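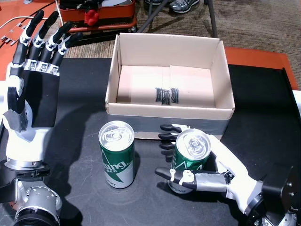
Packing cans for the Plondley drop-off

The Marnbridge collection point now takes drinks cans in small open cardboard boxes as well as trays. Calum Tosh has revised the packing notes, dated February 12, 2023.

Check each can before it goes in. Dented rims and lifted pull tabs go in the reject crate. Green and white cider cans from different batches can look alike, so read the date code on each one.

Set the box on a flat table with the open side up and the cans in front of it. Grip each can around the body, below the rim, and keep the lid clear.
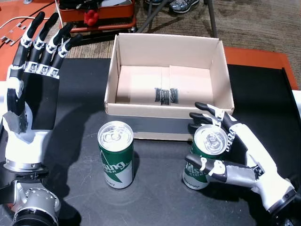 Box condition

Reused boxes are accepted if the walls are square and the base is dry. A band of tape around the lower part is fine. Do not tape over an old address label; remove it.

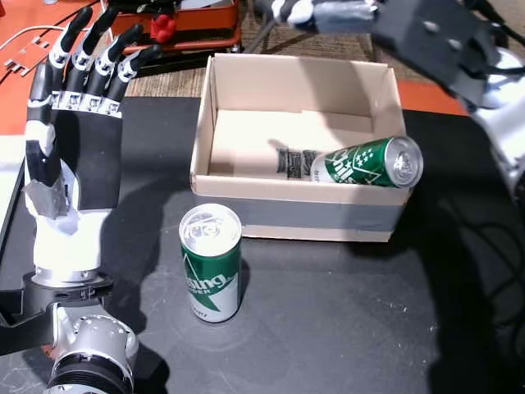 Cans may be laid on their sides or stood upright, but should not project above the walls once the box is full. Maximum width is 202 mm and maximum depth is 90 mm.

Send box queries to Leena Heinonen at Holtton, extension 57.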